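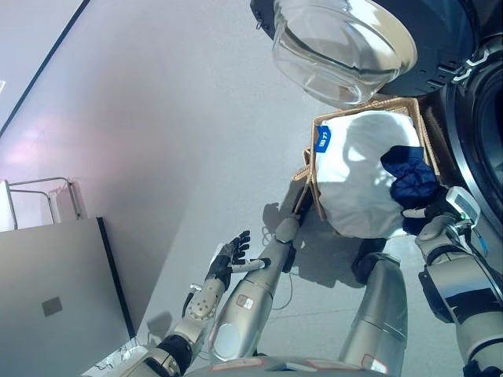 设备与方法通报 总第22期 第4页

Mernadum 全身接触示教平台
适用于仿人机器人家务操作研究
提供单位：Ponden 机器人操作研究所 设备共享部

平台概述

Mernadum 是 Ponden 机器人操作研究所面向仿人机器人研究团队提供的一套示教采集与策略训练平台，包括机载视觉单元、操作者端设备、同步记录软件及配套的训练程序。平台围绕“全身接触分段法”建立，主要用于需要手部与身体其他部位共同承托物体的任务，例如搬运并倾斜装有衣物的容器、推开柜门后取物、在狭窄空间内放置大件软质物品等。

现有家务操作数据多以末端执行器的位姿为中心，对手掌以外的接触记录较少。藤篮一类容器边缘柔软，内容物重心又随倾斜角度移动，单凭一只手的位姿难以完整说明受力情况。装填滚筒洗衣机即为典型任务：机门打开，藤编衣篮向滚筒口倾斜，一只手握住篮体下部，一段银色肢体的端头抵靠篮沿另一侧。对于此类姿态，平台将手部接触与肢体接触列入同一时间轴，并在训练时作为同等的监督信号使用。

方法说明

全身接触分段法将一次完整操作划分为接近、建立接触、负载转移、释放四个阶段。阶段边界由关节力矩变化与机载图像共同判定，操作者可在回放时修正。各阶段分别保存下列内容：

关节位置、速度与力矩序列；
头部视角图像及相应的标定参数；
接触部位标签，包括手指、手掌、前臂、腿部及躯干；
操作者指令与机器人实际响应之间的延迟记录；
标注人员的修正历史。

策略网络首先预测下一阶段的接触部位组合，再据此生成全身关节目标。与直接回归关节目标的做法相比，该结构便于研究人员查明失败出现在接触选择环节还是动作执行环节。两部分可以分别训练，也可以在已有权重的基础上联合微调。

接触部位组合的预测以短时间窗内的图像和力矩为输入。当预测置信度低于设定阈值时，控制器维持当前姿态并请求操作者介入，介入期间产生的数据自动标为补充示教，单独存放。阈值由使用单位自行设定，出厂配置偏于保守，首次运行时不建议修改。

已完成的验证

研究所在 Ustville 试验场的居家环境测试间对平台进行了验证，任务为将成袋衣物及散放衣物由衣篮送入前开式洗衣机。示教数据共采集1,001段，经人工复核后保留594段用于训练。剔除的数据主要包括阶段边界无法判定、图像与力矩时间戳不一致以及操作中途终止等情形，全部予以保留并注明剔除原因，供申请单位查阅。

验证结果显示，加入肢体接触标签后，负载转移阶段的篮体姿态波动减小，操作者介入的次数亦有所下降。改善集中于篮体倾斜过程；在接近阶段，有无肢体接触标签的两组策略未见明显差别。衣物在篮沿外垂落时，两组策略的表现均不稳定，主要困难在于垂落部分对机门边缘和门封的遮挡，控制器对滚筒口位置的估计因此产生偏移。

上述结果仅在一种测试间布局下取得。更换容器材质或洗衣机型号后，接触阈值须重新标定，阶段划分模型是否需要重新训练，应依据标定报告确定。研究所目前没有提供跨机型成功率指标，申请单位在引用本平台结果时，应一并注明试验条件。

设备组成

一、机载视觉单元
安装于机器人头部，视角朝向双手工作区域，可在俯视姿态下连续记录。单元附有标定板及标定程序，每次拆装后须重新标定。玻璃、抛光金属等反光表面可能影响深度估计，建议在正式采集前以试采数据检查。

二、操作者端设备
包括手部动作捕捉手套、躯干姿态传感带及脚踏确认开关。脚踏开关用于确认阶段切换，亦可触发姿态保持。左右手映射可在软件中分别启用，便于开展单手操作、另一手空置的任务。

三、Ghaffari 同步记录软件
负责图像、关节数据与操作者指令的统一授时，并提供阶段回放、标签修正及数据导出功能。软件支持按任务、按阶段或按接触部位检索。导出文件附带校验信息，原始记录不因标签修正而改变。

四、训练程序包
含接触部位预测模块、全身关节目标生成模块及对照试验配置。程序包随附验证阶段所用的参数文件，使用单位可据此复现训练流程。

使用条件

平台适用于具备关节力矩反馈的仿人机器人。机器人控制接口须开放关节目标的实时写入权限，并支持外部急停信号。手部构型不作统一要求，多指手与简化夹持器均可接入，但接触部位标签表须在首次使用前由双方共同核对。

测试场地地面应平整，机器人活动范围内的线缆须固定或作防绊处理。以家用电器为操作对象时，电器应断开电源和水源，需要通电运行的项目另行提交安全说明。采集过程中须有一名操作员和一名安全员在场，安全员不得兼任标注工作。

示教衣物及容器由使用单位自备。为便于数据比对，建议在同一批次内固定容器类型，并记录衣物的大致重量、材质及装填方式。若衣物装于洗衣袋内，应在任务说明中与散放衣物分别登记。

数据管理

采集数据归使用单位所有。研究所保留设备运行日志用于维护，不留存图像及操作内容。使用单位如愿意将数据纳入共享数据集，可在项目结束后提出申请，经匿名化处理和格式检查后发布。共享数据应包含失败片段，并保留阶段标签及修正历史。

验证阶段的数据说明、标签定义表和剔除记录可随平台申请一并索取。标签定义表如有更新，设备共享部将向在用单位发送变更说明，旧版标签继续可读。

申请与交付

平台以借用和驻场使用两种方式提供。借用单位须完成设备培训，并提交机器人接口说明、场地平面图及试验计划；驻场使用单位可利用 Ustville 试验场现有测试间，场地排期由设备共享部统一安排。下一轮申请于四月开放。

交付内容包括主机设备、线缆及安装件、标定工具、软件授权、操作手册和验收表。验收以标定误差、时间同步检查及一次完整示教回放为准。设备归还前，使用单位应自行导出并备份数据，研究所在接收检查后清除存储单元。

平台不含机器人本体、洗衣机及其他试验电器。接口适配工作超出标准清单的，由双方另行商定工作范围与周期。

相关文件

Mernadum 平台操作手册
全身接触分段法技术说明
Ghaffari 软件数据格式与导出说明
Ustville 试验场安全须知
接触部位标签定义表

文件索取及接口咨询由 Ponden 机器人操作研究所设备共享部受理，来函请注明单位名称、机器人型号及拟开展的任务类型。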